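Humedad por condensación en un piso interior: notas de un invierno

Publicado el 16 de mayo de 2026

Cierro con esta entrada la serie sobre la humedad del piso. Las dos anteriores trataban de la cubierta y de la bajante, que quedaron descartadas como origen. Queda la condensación superficial, que era la hipótesis más aburrida y la que explica casi todo lo que he medido.

El punto de partida

El piso es un primero interior, con dos fachadas a patio y una medianera. Muro de ladrillo de un pie, sin cámara, enlucido de yeso por dentro y mortero por fuera. Carpintería de aluminio sin rotura de puente térmico, salvo en la cocina, donde se cambió antes de que yo llegara. La calefacción es individual y funciona por tramos, mañana y noche.

Las manchas salían siempre en los mismos sitios: esquina superior norte del dormitorio, encuentro del forjado con la fachada del pasillo y parte trasera del armario. En ninguno de los tres puntos hay tuberías cerca.

Qué medí y con qué

Usé dos registradores Botden de temperatura y humedad relativa, uno en el centro de la habitación y otro pegado a la esquina, con lectura cada cinco minutos. Para la temperatura superficial, un termopar de contacto sujeto con cinta. El termómetro infrarrojo lo abandoné pronto. Sobre pintura mate daba valores razonables, pero sobre el aluminio de la ventana no servía para nada por la emisividad.

Antes de empezar metí los dos registradores en un bote cerrado con sal común y un poco de agua, que estabiliza el aire cerca del 75 % de humedad. Uno marcaba 73. Apliqué la corrección en la hoja de cálculo y no volví a tocarlo. Soy consciente de que calibrar en un solo punto es poco riguroso, pero para este uso basta.

Cálculo del punto de rocío

Con el aire a 20 °C y una humedad relativa del 57 %, la fórmula de Magnus da un punto de rocío de 11,2 °C. En la esquina del dormitorio, de madrugada, el termopar bajaba hasta 11 °C. Es decir, ahí condensaba, aunque por muy poco margen.

Para el moho no hace falta llegar a condensar. Si la humedad relativa en la superficie supera el 80 % durante varios días, las esporas tienen suficiente. Con el mismo aire, ese umbral se alcanza cuando la pared está a unos 14,5 °C, y la esquina pasaba por debajo de esa temperatura casi todas las noches.

Este dato cambió el enfoque. Yo buscaba gotas y, como no las veía, daba la pared por buena.

Ventilación

Bent Eskildsen, que vivió años en el piso de arriba, me pasó sus apuntes de consumo y una recomendación: ventanas abiertas del todo y poco rato, con corriente cruzada, en lugar de una rendija permanente. Probé las dos cosas, una semana cada una. Con la rendija, el marco y el muro contiguo se enfriaban y la humedad interior apenas cambiaba. Con la apertura total, el aire se renovaba y el muro casi no perdía temperatura.

El extractor del baño es un Evatgate antiguo. Le añadí un temporizador de apagado retardado y limpié la rejilla, que tenía más pelusa que hueco. La humedad en el pasillo después de una ducha vuelve ahora a su valor previo bastante antes.

El secado de ropa dentro de casa era la otra fuente. Una colada centrifugada todavía suelta un par de litros de agua, y en invierno se secaba en el dormitorio con la puerta cerrada.

Estado de las paredes

Las dos manos de pintura plástica que había en el dormitorio las rasqué hasta el yeso. Traté con hipoclorito diluido, dejé secar y pinté con silicato Stelska, que es permeable al vapor y tiene un pH alto. En los tabiques interiores no he intervenido: tienen la misma temperatura por las dos caras y no presentan riesgo. Siguen con sus motas y sus restos de cinta.

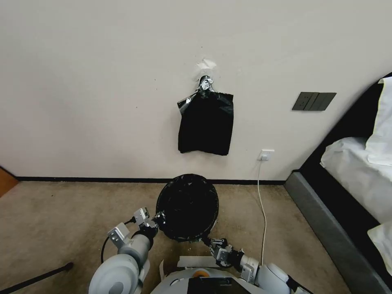 Lo que queda pendiente

El puente térmico del forjado sigue donde estaba. La solución correcta es aislar por fuera y eso depende de la comunidad. Ľubica Kolář, la arquitecta que revisó mis números, propone como mal menor un trasdosado de silicato cálcico en la esquina, con retorno por el techo. Desaconseja la lana mineral sin barrera de vapor, y coincido: trasladaría la condensación a la cara fría, donde no se ve.

He pedido precio de las placas a Panasiuk. Si llegan, las montaré en agosto, con el muro seco, y dejaré un termopar embebido entre placa y ladrillo. Los registros en CSV los subiré cuando limpie las cabeceras, que ahora mismo mezclan coma y punto decimal.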